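The repair table at Clitham

June 5, 2021

My grandmother mended everything. Colanders, wellington boots, the strap of a handbag she'd carried to two coronation parties and, by family legend, one court appearance. I thought of her a good deal on the drive out to Clitham, where a group of neighbours has been meeting since January in the old seed store behind the rail line, and where you can bring pretty well anything that fits through the door.

The hall holds 35 people if they like each other. There are seven tables in it, bought from a school clearance at Ordale, and each has fallen into its own line of work. Lamps and toasters go nearest the power points, clothes by the window where the colour of thread can be judged properly, and bikes out on the gravel when the weather's decent. The one I kept drifting back to was the plain white one by the back wall, which everyone calls the odds table.

Odds means odds. A cracked dustpan, a tent pole, a dog's water bowl. The tools are nothing you wouldn't have in your own kitchen drawer or shed – tape, a sharp knife with its sheath kept close by, a few clips, a basket to drop the small bits into so they don't roll off and vanish under somebody's boots. Gearóid Tierney, who has run the odds table since the second meeting, reckons most of what comes to him can be sorted in under 90 seconds, and that the remaining hour is conversation.

He is fussy about tape, I should warn you. He likes it laid in strips with a good overlap, each one pressed down from the middle with the flat of the thumb, and he doesn't mind a bit if the edges are torn and ragged. Neatness comes last with him. A tarp he patched for me (ours, the green one, victim of a possum) went through a fortnight of rain in the back paddock and hasn't let in a drop, and I've stopped noticing that it looks like a badly wrapped parcel.

The knife he's fussier about still. It goes back in the sheath between jobs when there are kids about, and there are always kids about, because the scone table is next door. He told me he'd learned that from his first boss at the Kuvlow cannery, along with how to sharpen on a wet stone and how to make tea for 20 in a bucket.

By four o'clock the hall was thinning out. Someone had gone off with a mended kite, someone else with a lamp that would need another visit, and around 800 dollars had been raised over the season for a new roof over the bike section. I stayed to help wipe down and was given the last scone, plain, with far too much butter.
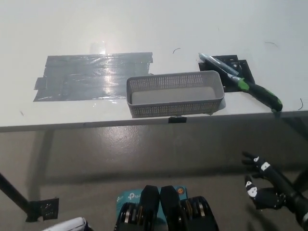 Sangkhawat wrote in to say that duct tape on a tarp is fine for a season but goes gummy in a hot summer, and that a patch on both sides, with the corners rounded off, will hold a good deal longer in the sun.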